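I bought the Ornholm table in July, after my sister-in-law Nayeli got tired of eating off our ironing board (her words, and fair ones). It came in 2 boxes and weighs more than I do on a good day.

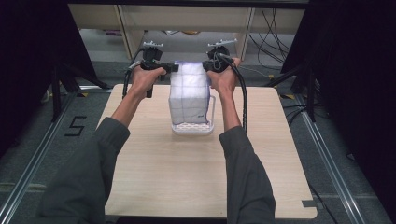 Assembly took me one long evening and a pot of tea. The legs bolt on from below and the instructions are clear enough, though the washers are tiny. What sold me was the pale wood top – even with something plain and white standing in the middle, it looks warm and friendly.

The finish is oil, so you do have to keep up with it. I use a little Drilumow every few months and buff it with an old sock. 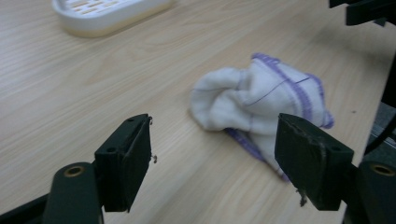
Hot mugs have left no rings so far, and my grandson Mwangi has tried his very best with grape juice!

My one grumble is the wobble. Ours needed felt under one foot.

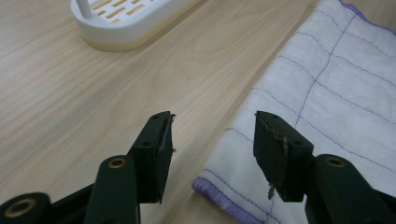
Price and delivery

I paid 205 dollars, and the driver carried it right up to our door, bless him. 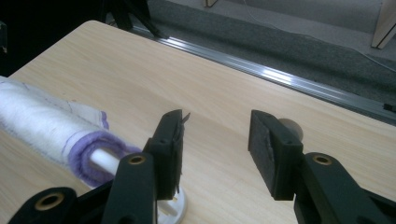
He even took the cardboard away. I'd buy it again, maybe in the longer size.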